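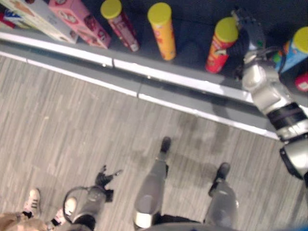
The Long Way Into English

How a short novel set in a family grocery found its translator

The first sentence of "Divo" has five words in Portuguese and took Idalina Figueiredo most of a winter. She has a folder of the versions she threw out. In some of them the shopkeeper opens his door, in others the door is already open, and in one the door is gone and there is only the bell.

"The Portuguese doesn't say who is opening it," she says. "English wants to know. I kept giving in and then taking it back."

Jaime Caldeira published the novel with a small press in 2000, when he was 49 and teaching evening classes in bookkeeping. It sold few copies and was out of print within a couple of years. The English edition comes out in April from Zodano, a press that works out of two rooms above a dentist in Stisteter and does four or five translations a year. It is the first of Caldeira's books to appear in any other language.

The story is simple to tell. Divo Baptista runs the grocery his father left him, on a street where people are moving away. He sells on credit and writes the debts in a ledger. When his wife leaves, he keeps a page for her too, and starts entering what he thinks he owes her: a coat, a trip to the coast, an apology from the year their son was born. The rest of the book follows that page. It covers one year and ends in the middle of a delivery.

Readers who like a plot may lose patience. There is a middle section, set during stocktaking, where Divo counts sacks and tins for most of a chapter and thinks about his brother only between the numbers. I found it slow the first time. On a second reading it seemed to me the best part of the book. The brother's death is never described, and we learn it from the way Divo loses his place and has to go back to the top of the shelf.

Figueiredo came to the novel by way of her mother, who had a copy with the cover missing. She was working as a court interpreter then and had translated a few stories for magazines. She did a sample of 40 pages on her own time and sent it to publishers for three years. Several wrote back kindly. One asked if the grocery could be a restaurant.

Zodano said yes on a Tuesday, in an email of two lines.

The hard part, she says, was the ledger. Caldeira writes the entries in a clipped shop shorthand, with verbs dropped and nouns run together, and as the year goes on the shorthand leaks into the rest of the prose. By autumn Divo is thinking in entries. A translator who tidies this up makes him sound calm. One who leaves it rough makes him sound confused, and he is neither. Her answer was to borrow from old American store accounts she read in a county library, with their "to one pr. boots" and "by cash." The borrowing works well in the early chapters. Later on it can feel a little quaint, and a few of the entries about the son might have been plainer.

The dialogue is stronger. Customers talk to Divo about prices when they mean something else, and Figueiredo lets them. There is a widow who comes in each week to complain about the flour. Her last visit takes up less than a page, and she buys the flour.

Caldeira has read the translation with a dictionary and a nephew. He sent 77 notes, most of them about food. He wanted the right word for a kind of dried fish, and he did not want "shop" and "store" used for the same building. On the first sentence he had no comment.

He has written two more novels since, neither set in a shop. Figueiredo has started on the second, a book about a ferry crew - longer, and by her account funnier. Zodano has not yet said if it will take it.

The English "Divo" opens like this: "The bell, and then morning." It has five words, the same as the original. She says she noticed that only when the proofs came.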